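About Dreltness

Home > About us

Dreltness looks after one robot. We are told this is a poor growth strategy, mostly by people selling growth strategies.

The robot is called Mavari. It is a wheeled base with a single arm, it lives in a cell behind our office, and it is meant to learn its way around other people's homes. Before it tries a new routine on real floors, the routine goes through Nuker, our simulated apartment, where the walls are blue and the insurance is excellent.

Inside Nuker: 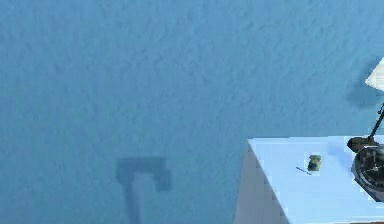
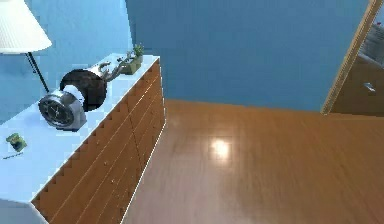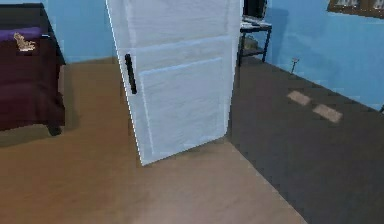 Njål Sjögren started the company after a long career in packaging lines, where he learned that most robot trouble is really bolt trouble. Tyra Sjöberg joined the following March to write the simulator and has been arguing with him about bolts ever since. Both of their names are on the door. The door was ordered before the logo, so the logo is on the mailbox.

How we set it up

Setting up Mavari takes a morning if all goes well, and we plan for a day. The base gets leveled first. Then the arm goes on, all 28 kilos of it, and this is a two-person lift no matter who has been to the gym. Njål torques the mounting bolts in a cross pattern, marks each one with a paint pen, and goes for coffee. When he comes back he checks them again. The coffee is part of the procedure and has its own line on the sheet.

After that comes calibration. The arm touches a set of steel pins on the floor of the cell, and the software compares where it thinks the pins are with where the pins have been since we glued them down. Small differences get corrected. Large ones mean somebody has leaned on something.

Last of all, Tyra copies the new numbers into Nuker, so that the arm in the simulator has the same reach, and the same bad habits, as the one in the cell. For our first year we skipped this step when we were busy. We then spent two weeks chasing a fault in the shoulder joint which was, in the end, an old number in a text file. The step is now in bold.

What goes through Nuker

Every routine runs 400 times in simulation before it gets near the hardware. Between runs we move the start position, change the light and shift the small stuff on the tables, on the theory that real households do the same without filing a ticket. If a routine fails, Tyra reads the log. If it passes all 400, she reads the log more carefully, having been burned before.

It isn't a beautiful apartment. Some of the surfaces could use more work and the decorating is nobody's dream. We'd rather spend the hours on hinges and friction, so that is where they go.

Looking after it

The upkeep is dull and we are proud of it. Mavari gets wiped down on Mondays. Cables are checked by hand where they bend, by running two fingers along the jacket and feeling for flat spots. The wheels come off every 80 hours of driving to have the hair cut out of the axles. (None of us has hair that long. We have stopped asking.)

At 700 hours the wrist comes apart completely. This is Njål's favorite day of the quarter and he does not take phone calls. The grease is replaced, the belt is replaced whether it looks tired or not, and the old belt goes in a jar with a label. The jar is nearly full. It has been suggested that we get a second jar or a filing system, and the matter is open.

We also keep a repair book, on paper. Each entry says what broke, what we thought had broken, and how long we spent on the wrong one. New clients are welcome to read it. Several have, and one of them laughed in a way that Njål still brings up.

Who we work for

Our main customer is Nolte, who build fittings for rental apartments and want to know whether a robot can open, close and clean around them. We test on Mavari, write up what happened, and send back the parts with notes. If you make something that sits in a home and would like a robot to bother it, we can usually find a slot within the month.

We don't sell Mavari, and we don't rent it out. We do train people on setup and maintenance, two at a time, which is as many as fit in the cell with the gate closed. Bring shoes with closed toes. You will be doing the cable check yourself, and Njål will do it again after you - he does the same to Tyra, so please don't take it personally.

Visits are by appointment. Ring the bell by the mailbox, and give us a minute if the arm is moving.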